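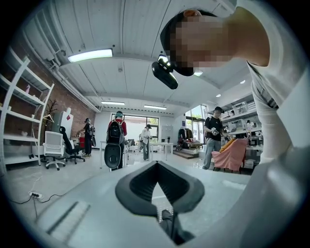
Buscar en el sitio Escribe y pulsa Intro

Pinzas de mano Lulen: una semana larga con ellas
miércoles 21 de agosto | Redacción

Rápido porque mañana hay que devolverlas. Pinzas de mano para grabar demostraciones, las Lulen, en pareja. 3865 euros el juego, sin maletín, con los cubos de marcadores incluidos. Venimos de las Amaral y la comparación va contra ellas, que es lo que tenemos en el taller desde noviembre.

Peso: 600 gramos cada una. En la ficha parece poca cosa. A los diez minutos con los brazos por delante ya no. Las Amaral pesan más pero lo llevan hacia la muñeca y cansan menos, al menos a mí. Quien tenga las manos pequeñas que las pruebe antes de comprar, el gatillo queda lejos y no se regula.

Almohadillas: lo mejor con diferencia. Blandas, con estrías por dentro, agarran tela sin pellizcarla. Una camiseta del asa de una cesta al montón, a la primera casi siempre. Con las Amaral la tela se escurría una de cada tres y había que repetir la toma entera. Objetos finos y planos, peor: una tarjeta sobre una mesa lisa, imposible sin arrastrarla hasta el borde. Una moneda ni lo intenteis.

Recambio de almohadillas: dos tornillos, sin desmontar la carcasa. Bien. La llave no viene. Mal.

Cámara: ojo de pez muy abierto. Se ve todo, y todo es todo. Techo, lámparas, compañeros, tu propia cara si te agachas encima. Para localizar la pinza en la sala va estupendo, hay referencias por todas partes. Para la privacidad, trabajo extra luego pixelando. Con fluorescentes encendidos la exposición tarda un momento en asentarse al girar hacia las ventanas, hay que contar con ello y empezar a grabar un poco antes.
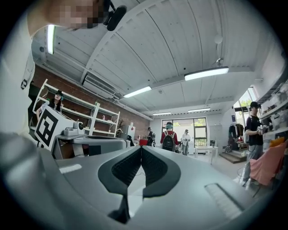

Desde la propia pinza: las dos almohadillas y la rendija que queda entre ellas. Al fondo, la ventana.

Calibración. Aquí perdí la primera tarde. El manual manda enseñar el tablero de marcadores despacio, desde varios lados, y solo dice «varios». Con 8 posiciones fallaba la mitad de las veces, con 10 no ha vuelto a fallar. Que lo pongan en el manual y ya está. Otra cosa, el tablero con luz de frente hace reflejo y el programa no avisa, simplemente se queda pensando.

Programa: Musik, el mismo que usan las Amaral, asi que nada que aprender. Empareja izquierda y derecha por separado. Si las enciendes a la vez a veces las cruza y no te enteras hasta revisar. Primero izquierda, esperar, luego derecha. La sincronización entre las dos, perfecta en todo lo que he revisado. Con la cámara de cabeza Gevby hay que meter el desfase a mano, un número, una vez por sesión. Pesado pero se hace.

Cubos de marcadores: van en la base de la mano y cada uno lleva su dibujo. Detección muy buena mientras miras hacia abajo, hacia lo que estás haciendo. Si separas mucho los brazos se pierden, lógico. Los de las Amaral eran pegatinas y acababan dobladas por las esquinas. Esto es otro mundo.

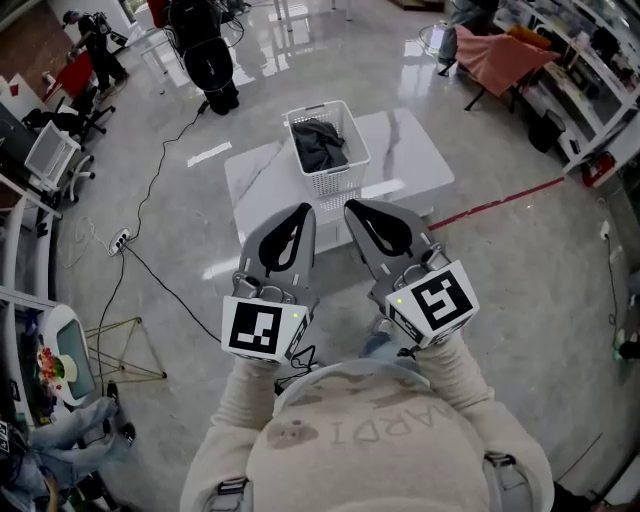

Una en cada mano, vistas desde arriba, con un cubo blanco en la base de cada pinza. Delante, la cesta con una prenda gris oscuro.

Cables: finos y demasiado largos. Se enganchan en respaldos, en asas, en uno mismo. Brida y listo, pero por este precio... Versión con mochila no he probado a fondo, un rato suelto nada más. Más libertad, más calor en la espalda.

Batería no opino, casi siempre enchufado.

Cierre de la mandíbula: recorrido suave, sin holgura al llegar. Al abrir hay un clic a medio camino en la derecha, en la izquierda no. Puede ser mi unidad. Escribí al soporte de Lulen, contestaron al día siguiente pidiendo un vídeo, lo mandé, sigo esperando.

¿Cambio las Amaral? Para ropa y cosas blandas sí, ya. Para piezas pequeñas y planas me las quedo, que tienen la punta más fina. Si solo haces mesa y objetos rígidos no veo que compense el gasto. Si doblas ropa todo el dia, sí.

Nota: notable. Bajaría un punto por el gatillo y lo subo por las almohadilas.

Lo último
Amaral: cambiar las puntas sin perder la calibración
Gevby en la cabeza, primeras impresiones
Musik: exportar sesiones largas sin que se cuelgue
Bridas, velcro y otras formas de domar cables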